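Awards night at home: tips for a household that insists on watching

Every year I say I won't stay up for the film awards, and every year I am on the sofa at half past one in the morning with a plate on my chest, booing a cinematographer. If you live with people who do the same, the night goes better with some planning. These are the notes I keep taped inside a cupboard door.

Start with the ballots. Print them the day before, because the printer knows what night it is. One sheet per person, big type, and leave off the technical categories unless your guests can tell sound editing from a hole in the road. Pens on strings. Collect the sheets before the red carpet ends, or Elli Nieminen will be "just changing one" well into the supporting actress speech.

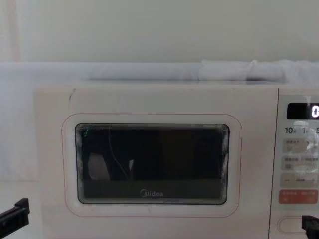
The acceptance speeches are your cooking time. A decent winner thanks an agent, two studios and a childhood drama teacher, and that will do most things you'd want to do to a sausage roll. I plan the food by category and put anything needing a proper oven in before the opening monologue. After that it's microwave only, and a plain white Midea like this one, with the big door on the left and the controls on the right, is all the catering equipment the evening deserves. Popcorn goes in when they announce the short films. Stand by it and take it out when the pops slow to a couple of seconds apart. The smell of burnt popcorn will outlast the career of anybody on that stage.

Reheating for a crowd:

Spread things in a ring on the plate and leave the middle bare. A heap stays cold in the centre.

Cover with a second plate turned upside down. Cling film is for people who enjoy steam burns.

Stir the dip halfway through, then let it stand a minute. Check it's hot right through before it leaves the kitchen.

Don't attempt pastry. It comes out like a damp programme.

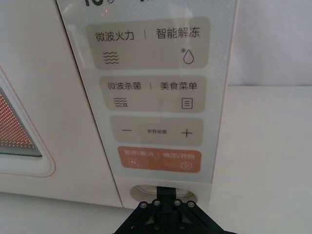
Drinks want to be within reach of the sofa, on a tray with a lip. I use an old Gerkunia one with a chip in it, and it has survived two best picture upsets. Put out half the glasses you think you need and hide the rest, or you'll be washing up 34 of them while somebody sobs about their director.

Keep the sound low enough to talk over during the songs. If your set has subtitles, turn them on. You'll get the names of people you've been calling "him from the boat thing" since 2000, and you can go on insulting their outfits at full volume.

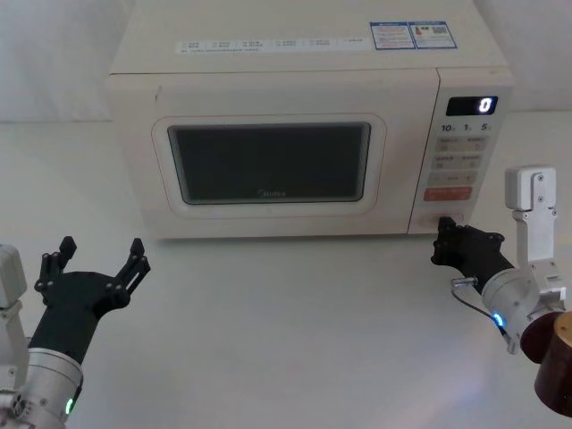 Page last changed: April. Popcorn advice made sterner.

Seating causes more trouble than the results. Whoever has seen the most nominated films will want to explain them, so put that person at the end nearest the door. Lucinda Whitfield saw 13 this year and was given the footstool in the hall. Anyone who hasn't seen any can have the good armchair, as they'll be asleep by costume design.

For red wine on the rug, blot it with a clean cloth, working in from the edge, then cold water, then blot again. Don't rub. Don't let a guest do it either, they always rub. Greasy fingermarks on cushions can wait till morning under a spoonful of cornflour.

Prizes should be small and slightly insulting. Ours is a tin of soup sprayed gold, and it has been fought over in a way I don't care to go into.
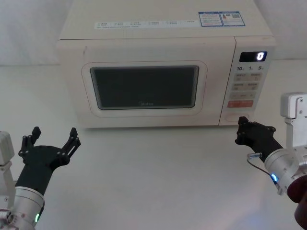

Microwave on the worktop, best supporting appliance.

Last job before bed: open a window, soak the cheese dish, and wipe the inside of the microwave while any splashes are still soft. A bowl of water with a slice of lemon, heated for a few minutes and left to stand with the door shut, loosens what's left - mind the bowl, it'll be hot. The ballots can be marked over breakfast, when fewer people have the strength to appeal.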